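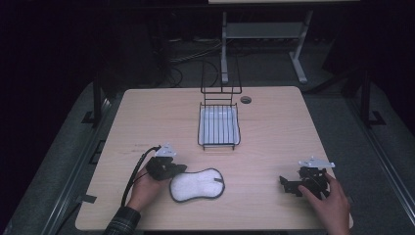
Press release no. 13

1 December 2020

Otbridge households to get free water-saving visits from Tulura

Tulura, the water company for Otbridge and Gridholm, will offer free home visits to 400 households in Otbridge from this month. The visits are aimed at homes with a water meter whose bills have gone up this year because more people are working and studying at home.

A trained adviser will talk to each household by phone or video call and then send a pack of fittings by post. The pack holds a tap insert, a shower timer and a bag for the toilet cistern. Where a leak is suspected, a plumber will call at the house, wearing a mask and following current guidance. Small repairs to taps and toilets will be done at no charge.

The scheme follows a trial in Gridholm, where 100 homes took part. Households in the trial cut their water use by 13 per cent on average. Most of the saving came from dripping taps and running toilets, and some from changes in the way people washed up.

Miloslav Brabec, head of customer services at Tulura, said: "Many customers have told us they are cooking and washing up at home three times a day. A bowl in the sink uses far less water than a running tap, and less hot water means a lower energy bill too. We would rather fix a leaking tap now than send someone a large bill in spring."

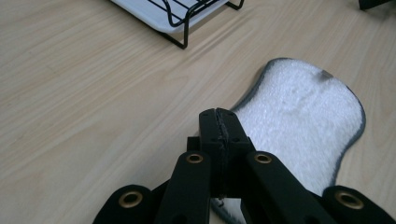
A dish rack with a tray. Washing-up is one of the subjects covered in the advice calls.

Kazuhiro Hoshino of Kamata, the firm carrying out the repairs, said: "Our plumbers will have the common washers and valves in the van, so most jobs should need one visit."

Customers in Otbridge can apply through their online account or by ringing the number on their bill. Tenants may apply, but will need their landlord's consent before any repair. Places will be given in order of application, with 2 weeks' notice of any plumber's visit. Customers on the priority services register will be contacted by letter in December and do not need to apply.

ENDS

Notes to editors

Tulura supplies drinking water to homes and businesses in Otbridge and Gridholm. Interviews with Miloslav Brabec can be arranged through the Tulura press office.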